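FOR RELEASE IN FEBRUARY

Wundgate opens its Pratton showroom with a sofa you're allowed to live on

Hello from all of us at Wundgate! I'm Eero Kemppainen, I started this little furniture company, and I've been told that a press release should be short and serious. I'll try for short.

We're opening our first real showroom this month, on Mustonen Street in Pratton, and the piece by the front window is the one I've been fussing over for longer than I'd like to admit. It's called the Plullov. It's a curved sofa in a pale beige-gray, and it goes on sale the same morning we open the doors, at $699. Delivery inside Pratton is included for the whole opening month.

The Plullov started with my own living room, which is narrow and has a doorway in a silly place. Every sofa I owned had a square corner sticking out right where I walk, and my hip found it most evenings (usually while I was carrying soup). So I wanted an arm with no corner on it at all. We drew it thick and rounded, sloping down toward the floor, and then the back looked wrong, so that had to curve as well, and then the seat looked too busy and we took the seams out of the middle. My sister calls it the pebble. I wanted to use that as the name and lost the vote.

The seat is one wide, flat cushion. I get asked about this a lot, mostly by people who have spent years pulling split cushions back into place. You can sit in the middle of it! You can sit sideways with your feet up, or fold the laundry on it, or do what my household does, which is drop the laundry on it and go make coffee.
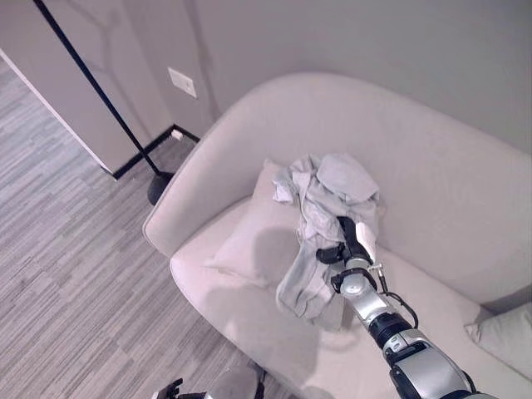

The Plullov in beige-gray, with off-white throw pillows and some laundry still to be folded.

I'm very attached to that habit, as it happens. When we were choosing the fabric I kept asking for samples big enough to throw a sweater on. A pale sofa can make people nervous, and I understand that, I was nervous too. The covers on the Plullov unzip and come off, the pillow covers do the same, and all of it goes in a regular washing machine on a cool cycle. Please don't put them in the dryer. Hang them over a door or a rail and put them back on when they're dry - the back cover is the fiddly one, so start from the left arm and work your way across.

A few practical things people have been writing to ask. The legs screw on by hand. You'll want 2 people to get it up a flight of stairs, and a third to hold the door if your door is anything like mine. Pillows come with the sofa. We only make the one color for now, and I know some of you are hoping for green (I read every one of those emails, and I'm hoping for green too).

On opening morning I'll be in the showroom from nine with coffee and cinnamon buns, and yes, you can eat them on the sofa. In the afternoon we're running a folding hour, which began as a joke in the workshop and then got a sign-up sheet. Bring a basket of clean clothes from home, find a seat, and we'll show you a few ways to get through towels and fitted sheets without losing your temper. It's free and lasts 90 minutes. Yes, I know that's longer than an hour. Have you ever tried to teach a fitted sheet?

We'll also be taking old sofas off people's hands through the first 4 weeks. If yours is still sound, we'll clean it up and pass it along to a family moving into a new place in town. If it's had its day, we'll strip it down and reuse the timber for shelving and crates in our workshop. Send us a photo before you haul anything over, please, because our back door is on the small side.

Reporters and photographers are welcome any time during opening morning, and I'm happy to talk about sofas for as long as you can stand it. If you'd like to see the workshop as well, let us know ahead and I'll walk you over.

Press contact: Eero Kemppainen, Wundgate, Mustonen Street, Pratton
Product: Plullov curved sofa, beige-gray, $699 with throw pillows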